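Wednesday, February 6, 2019

Toy kitchen again. We are up to 266 good examples for the Stivine set and the target is 2000, so there is a long way to go. Most of today went on small food pieces and getting the arms near them without knocking things over.

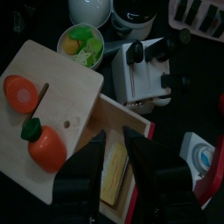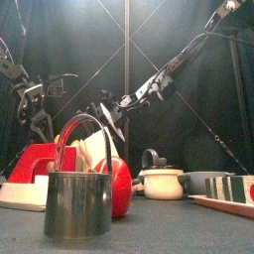 *Posted by Jafarzadeh in Lab Diary*

Started late. The log program would not open the folder from yesterday and I had to make a new one and copy the labels across by hand. Lost most of an hour to that.

The yellow piece in the wooden box is the one I keep going back to. It is flat, and the box has sides, so the fingers need to come down at a good angle or they meet the rim first. I threw out 10 tries on that piece alone. A few of them I might have kept in December, when we were less strict, but the model picked up a lot of bad habits from that batch - long pauses over the target, mostly - and I don't want to feed it more of the same.

The carrot pieces went better. I did 13 with the big one, changing the start position of the arm each time. I should have changed the board too. It stayed at nearly the same tilt for the whole run, and the model will learn the tilt if I let it. Tomorrow I turn the board every third try.

The metal pail is a problem for the side view. It is shiny and it picks up red from the things behind it. Illier wants shiny objects in the set, Erker asked for them to be left out of their copy. I am tagging every example that has the pail so it can be sorted either way later.

My hands get slow after lunch and it shows in the data. The afternoon tries are longer than the morning ones and the grips are sloppier. I stopped early and spent the rest of the day on labels.

To do: new names for the green pieces (two of them have the same label), more disk space, ask Illier if the toaster levers count as their own task.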